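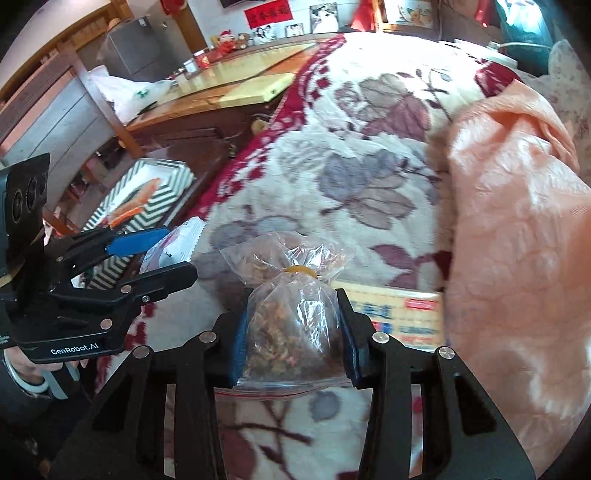
Issue 9, page 2

The owner of the Sondstead tea shop has sold loose herbs for most of her adult life, and she would like you to know that her blends will not fix your sleep.

"People come in wanting a cure," she said on a slow Wednesday. "I sell something that tastes good hot."

That puts her at odds with Bollia, the mail-order brand that says its evening blend "resets" the body in two weeks. I asked what she made of the claim. She asked what was being reset.

I put the same question to Bollia. A spokesman pointed me to a survey of 1,347 customers, most of whom said they felt calmer. Had anyone in the survey been given plain hot water instead? "That wasn't the goal of the survey," he said. He would not say what the goal was.

The shop owner is no saint in this. A card by her register says the Dandia blend is "good for the stomach," and when I brought it up she sighed. "My supplier wrote that. Haddad sends the cards with the boxes." Has she thought of taking it down? "It sells."

She was firmer on price. Bollia charges far more than she does for what she believes are much the same dried flowers and leaves, though she admits she has never had them tested. Her smallest order from Haddad is 300 bags, and she says she throws out any that lose their smell.

How does she know when they have? "I open one and I sniff it."

I bought some of the Dandia. It tasted like hay with a little orange in it. I slept the way I always do.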